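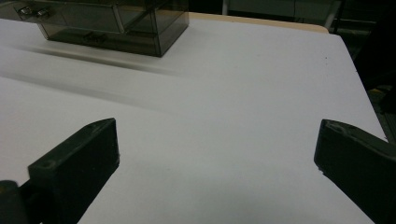
Desk organizer, smoky brown plastic, on the white table

From: Darius Vlad
To: Jalside hobby list
Subject: Re: Sorting old stamps from mixed lots

Hello Bogdan and all,

Thank you for your message. I read it two times, because I have the same problem with a lot I bought in January. I put my answers under your questions.

Bogdan Rusu wrote:
> I bought a box of mixed paper from the Văduva estate sale, with
> 1,000 stamps according to the seller. Most are still on pieces of
> envelope. My questions are:
> 1. Do you soak everything, or do you look first for good postmarks?
> 2. How long in the water? My last ones came out with glue on the back.
> 3. Is it worth the trouble to sort by country before soaking? My wife
> would like to have the kitchen back before the evening.

1. I look first, always. If the postmark is complete and one can read the town, I leave the stamp on the paper and I cut the piece larger, with a margin of a finger on every side. Last year I soaked a cover piece from Sokska without looking at it, and afterwards a member of this list wrote to me that he searches for this postmark since many years. I still feel bad about it. The small post offices are the ones to keep. From the big cities you will find the same cancel again and again, and these can go in the water.

Please take out also everything on red, green or dark blue paper. The color of the envelope goes into the water and from there into the other stamps, and you cannot remove it later. I do the colored papers one by one in a soup plate, with cold water, and I change the water each time. Stamps with violet ink in the cancel I treat the same way.

2. For the normal ones I use lukewarm water, never hot, and I wait 22 minutes. I know this is a strange number. It is the length of the radio program which I listen to in the evening, and it works well. The stamp should slide from the paper without pulling. If it does not slide, put it back and wait more. I think you took yours out too early, or you had too many in one bowl. I put not more than 100 in a bowl, and fewer if the paper is thick.

About the glue: after the first bath, move the stamps to a second bowl with clean water and pass a finger very lightly over the back. When it feels slippery, there is still glue. Then I lay them face down on plain kitchen paper, without a printed pattern, and leave them until they are almost dry. After this they go between blotting paper in a heavy book for one night. My book is the old Tretden catalog. The prices in it are wrong now but the weight is still good.

Some newer self-adhesive stamps do not come off in water at all. For these I gave up, and I cut them with the paper around. If somebody on the list has a method without chemicals, I would be glad to read it.

3. Before soaking I make only two groups, "my countries" and "the rest". The fine sorting is much easier when they are dry and flat. I tried it the other way one time with 200 pieces, and the scraps of envelope were mixing with each other every time someone opened the door.

For the sorting itself I recommend a light table surface, and small trays or a drawer organizer, the kind which is sold for pens and office things. Please use tweezers with round ends, and do not keep your coffee on the same table.

One question back to you, Bogdan: did you find in the box any pieces with the Jalside railway cancel? It is a double ring with the train number in the middle. I am missing several numbers and I can offer for exchange the airmail set you asked for in your earlier message. Scans of the cancels are enough, there is no hurry.

With kind regards,
Darius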